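Looking After a Wooden Tabletop

Filed under: Furniture and Surfaces

Most damage to a wooden table is done slowly. A wet glass here, a hot dish there, a year of the wrong spray. The tips on this page cover everyday cleaning, common marks, and a full refinish for a top that has gone past spot repairs. They apply to kitchen tables, desks, workbenches and most sideboards.

Find out what finish you have

Everything else depends on this, so do it first. Pick a spot that doesn't show, such as the underside of an overhang or the inside of a leg.

Put a drop of water on the wood and leave it for a few minutes. If it soaks in and darkens the wood, the surface is bare, or it was oiled long ago and the oil has worn out. If the drop sits up in a bead, there is still a working finish.

If it beads, dab the spot with a cotton swab and a little denatured alcohol. Shellac goes sticky. Lacquer and polyurethane mostly won't react to it. Next try a touch of lacquer thinner on a fresh spot. Lacquer softens and polyurethane stays as it was. Open a window for this, and keep both away from the stove.

An undersides test can mislead you on older furniture. Makers often put a cheaper finish, or none, where it wouldn't be seen. If the results look odd, try again on the back edge of the top.

Daily cleaning

A damp cloth and a dry cloth will handle most of it. Wring the first one out until it won't drip, wipe with the grain, then go over it again with the dry one. For grease, add a drop or two of dish soap to a bowl of warm water and rinse with a clean damp cloth afterward.

Skip the following:

Furniture sprays with silicone. They look good for a day and leave a film that makes later finishes pull away in little craters.
Bleach and ammonia. Ammonia will dull shellac in one pass, and it darkens oak.
Scouring powder and the green side of a sponge.
Undiluted vinegar. It's fine on glass, but it will slowly cloud a varnish.

Crumbs in the joints between boards can be lifted out with a wooden toothpick or a soft toothbrush. Don't use a knife. If you have a leaf table, open it a couple of times a year and vacuum the channel.

White rings

A white ring is moisture trapped in the finish. It hasn't reached the wood, and it will usually come out.

Start with the gentlest method. Leave it alone overnight, in case it dries out by itself. If it's still there, lay a dry cotton dish towel over the ring and press with a warm iron, no steam, for a few seconds at a time. Lift and look after each press. Keep the iron moving and stop as soon as the mark fades. On shellac use the lowest setting you have, and be ready to stop sooner.

If heat doesn't do it, rub the ring with a little petroleum jelly and leave it until morning. Wipe it off and buff. The last thing to try is a very mild abrasive. White toothpaste that isn't a gel works, rubbed lightly with a fingertip along the grain, then wiped away with a damp cloth. This will change the shine slightly, so blend out past the edge of the ring.

Black rings

A black ring is a different problem. Water has gone through the finish and reacted with the wood, often with help from an iron pot or a steel can. Polishing won't touch it. The finish has to come off in that area, and the stain has to be bleached with oxalic acid, sold at hardware stores as wood bleach. Wear gloves and eye protection, follow the directions on the package, and rinse well. Do the whole board from joint to joint, or you'll swap a dark ring for a pale circle.

Scratches and dents

Light scratches that only catch the eye at an angle are in the finish. Paste wax will hide most of them. Rub it on thin, wait until it hazes, and buff with an old T-shirt.

Deeper scratches that show pale wood need color. Felt-tip touch-up markers are easy to use, but they go on darker than the cap suggests, so buy one shade lighter than you think you need. Wax sticks are better for anything you can feel with a fingernail. Press the wax in, scrape it level with a plastic card, and buff. I keep a set of Tindholm sticks in the kitchen drawer and mix the two lightest for maple.

Dents can often be raised if the wood fibers are only crushed and not cut. On bare or oiled wood, put a few drops of water in the dent, let it soak, cover it with a damp cloth, and touch the tip of a hot iron to the spot. The steam swells the fibers. Repeat until the dent is level or stops rising. On varnished wood the steam can't get in, and forcing it will leave you with a white mark as well as the dent.

Ink, wax and sticky residue

Ballpoint ink: try rubbing alcohol on a cotton swab, but only on polyurethane. On other finishes use a little paste wax and patience.

Candle wax: chill it with ice cubes in a plastic bag, then lift it with a plastic card. Buff what's left with a soft cloth.

Sticker and tape residue: rub in some vegetable oil, leave it for a while, and roll the glue off with your thumb. Clean up with soapy water. On an unfinished or oiled top, use mineral spirits instead, as vegetable oil will sink in and turn rancid. Masking and electrical tape should come off slowly, pulled back flat against itself and warmed with a hair dryer if it resists. Tape left down through a summer tends to leave its glue behind, and sunlight will tan the wood beside it, so you may see an outline for some months. It evens out as the covered part catches up.

Crayon: mayonnaise works and so does petroleum jelly. Mineral spirits are quicker.

Refreshing an oiled top

An oiled table wants new oil when water stops beading. In a dry house with the heat on, that might be twice a year. I do mine in November, before the furnace has been running long, and again when the windows can be opened.

1. Clean the top with soapy water and let it dry overnight.
2. Sand lightly by hand with fine paper, always along the grain. A flexible sanding sponge follows a rounded edge better than a block does. The Clomimano 296 is the one I buy, and it can be rinsed and used again.
3. Vacuum, then wipe with a cloth barely dampened with mineral spirits.
4. Pour a small puddle of oil in the middle and spread it with a lint-free rag. Work toward the edges and don't forget the end grain, where it will soak in fastest.
5. Wait about 20 minutes and wipe off everything that hasn't gone in. Wipe more than seems necessary. Oil left on the surface turns gummy and has to be scraped off.
6. Let it dry overnight and do a second coat the same way.

Keep hot pans, wet cups and tablecloths off it for seven days. It will feel dry long before that.

Oily rags can catch fire without a spark. The oil heats up as it cures, and a crumpled rag holds the heat in. Spread each one flat outdoors on concrete or hang it singly over a fence until it's stiff, or put it under water in a lidded metal can. Don't drop it in the kitchen trash and don't leave it balled up on the bench.

Choosing an oil

Raw linseed oil takes weeks to dry and isn't worth the trouble indoors. Boiled linseed dries faster and yellows pale woods. Pure tung oil is slow, but it stays clearer and handles water well. Hardwax oils cost the most per can and go a long way — a small can of the Van Hecke did my whole dining table with some left over. For cutting boards use mineral oil, which never hardens and has to be repeated often.

Try any of them on a scrap or on the underside before you commit. Pale woods change most. Ash and maple can go from cream to honey with a single coat, and boards that matched when they were bare may show bands of light and dark once they're oiled. If you want to keep the pale look, ask for a hardwax oil with a little white pigment in it.

Preventing the next round

Felt pads under lamps and bowls. Replace them when they go flat or pick up grit, as a gritty pad scratches worse than no pad.
Trivets under anything from the oven. A folded dish towel isn't enough for cast iron.
A hard mat or a piece of scrap board under clamps, glue jobs and anything with a metal foot.
Move the centerpiece now and then so the sun reaches the whole top.
Keep the table a few feet from a radiator or floor register. Boards shrink across their width in dry air, and a top that dries faster on one side will cup.

If a top has already cupped, don't reach for the sander. Check the fasteners underneath first. Boards need room to move, and a top screwed down tight at both edges will often relax once the screws are backed off and slotted clips are put in. Give it a full season before you decide it needs flattening.

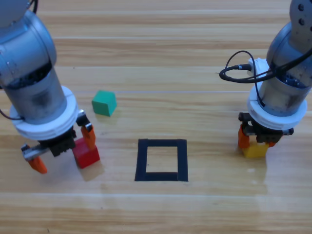 Marian Oldcastle
Furniture and surfaces writer, Privimcombe Home Notes

Marian refinishes tables and chairs in a one-car garage and writes the wood care pages for this site. She is working on a page about chair seats, covering cane, rush and loose joints.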